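How does a whiteboard work?

By Arnaldo Cordeiro
May 15, 2018

There is probably a whiteboard in your classroom. Your teacher writes on it, wipes it and writes on it again, many times a day. If you tried the same thing on a sheet of paper, you would soon have a hole in it. So why can you wipe a whiteboard clean?

The answer is in two parts. One part is the board and the other part is the pen. You need both of them for the trick to work.

The board

Paper looks smooth, but it is made of tiny threads called fibres, all tangled together. There are little gaps between them. When you write on paper, ink soaks into the gaps and stays there.

A whiteboard has no gaps for ink to soak into. Its top layer is very hard and very smooth. Some boards are made of steel with a thin coat of glass baked on to it in a very hot oven. This coat is called enamel, and it is a bit like the shiny coat on a bathtub. Other boards have a layer of hard plastic or paint on top. Some are just a sheet of glass with white behind it.

If a magnet sticks to your board, there is steel or iron under the surface.

The pen

A whiteboard pen is also called a dry-wipe pen. Its ink has three main things in it: colour, a liquid and something slippery.

The colour is a fine powder called pigment. The liquid is often a kind of alcohol, which carries the pigment out through the tip of the pen. Alcohol turns into gas quickly in the air. We say that it evaporates. That is why your writing dries in a few seconds, and why the pen has a smell.

When the liquid has gone, the pigment is left behind in a thin film. The slippery part of the ink, which is oily, stops this film from gripping the board. It just sits on top. A dry cloth can push it off.

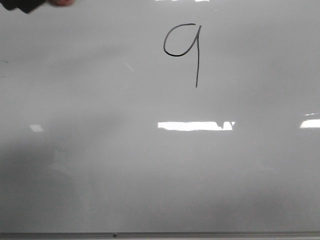
A permanent marker is different. Its ink has a kind of glue in it, called a resin, which holds on tight to whatever you write on. If somebody uses a permanent marker on the board by mistake, a grown-up can sometimes get it off by drawing over the marks with a dry-wipe pen and wiping straight away. The fresh liquid loosens the old ink.

Writing a number on the board

Writing on a whiteboard feels different from writing on paper. The pen slides easily, so your hand has to do more of the steering. It helps to write bigger than you do in your book.

Take the number 9. Start at the right-hand side of the loop. Go up, over to the left, down and round until you are back where you began. Then bring the pen down in one line for the stem. Some people make the stem straight and others give it a curl at the bottom. Both are nines.

Big numbers are good practice too. Try 438, then 2,000. Look at the noughts when you have finished. Are they all the same size?

Let the ink dry for a moment before you rub it out. Wet ink smears.

Why is the board so shiny?

Light travels in straight lines. When it hits something smooth, most of the light that bounces off goes the same way, like a ball bouncing off a flat floor. When light hits something rough, it bounces off in all directions.

A mirror is so smooth that you can see your face in it. A glossy whiteboard is not as good as a mirror, but it can still show you the lamps on the ceiling as bright patches. These patches are called glare. They can make it hard to read what is written underneath.

You can test this yourself. Find a patch of glare on your board and keep looking at it while you walk slowly to one side of the room. The patch will seem to move as you move. The lamp has stayed where it was, but light is now reaching your eyes from a different part of the board.
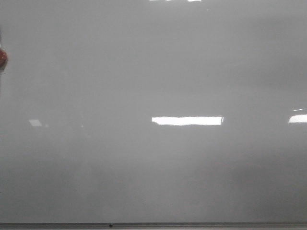 Can a whiteboard wear out?

It can, but a good one takes a long time. Rough cloths and gritty dust make tiny scratches in the surface. Ink gets into the scratches and a cloth cannot reach it, so the board starts to look grey even after it has been wiped. This is called ghosting. Enamel and glass boards scratch less easily than painted ones.

Looking after the board

Use a soft, clean cloth or a proper board rubber. A dirty one spreads old ink about.

Put the lid back on the pen until it clicks. Without its lid, the liquid in the pen evaporates and the tip dries out.

Lay pens flat when you put them away. If they stand with the tip pointing up, the pigment can sink to the other end and the writing comes out pale.

Words to remember

Pigment - a powder that gives ink its colour.
Evaporate - to turn from a liquid into a gas.
Enamel - a thin, hard coat of glass on metal.
Glare - bright light that makes it hard to see.
Ghosting - faint marks left behind by old writing.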